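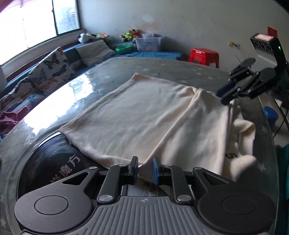

Success rate on folding tasks after demonstration filtering
Posted by Garba Haruna

Our group at Evdale is attempting to reproduce the filtering result from the Wadgate method, in which a policy for two-gripper blanket folding is trained on a reduced set of hand-held demonstrations. We collected 1,000 demonstrations and retained 830 after filtering. The policy trained on the full set completes the fold in 60 percent of trials, and the filtered set gives no improvement. Is the retained share too high, or should the filter be applied differently?

Femi Ekpo
The retained share is unlikely to be the cause. Please confirm whether you score whole demonstrations or segments. The method scores segments, and the grasp of the near edge is scored separately from the fold itself. A demonstration with a poor grasp and a good fold should lose only its first part -- the remainder is still useful for training. Our laboratory made the same error in March and obtained results similar to yours. After correction, the success rate was some 85 percent on fleece. We did not test thinner fabrics.

Titilayo Jibrin
Check the time alignment of the two grippers before changing the filter.

Cameron Cowie
I would simply collect more data. Filtering did not help us either, although our task was towels and we used only one gripper.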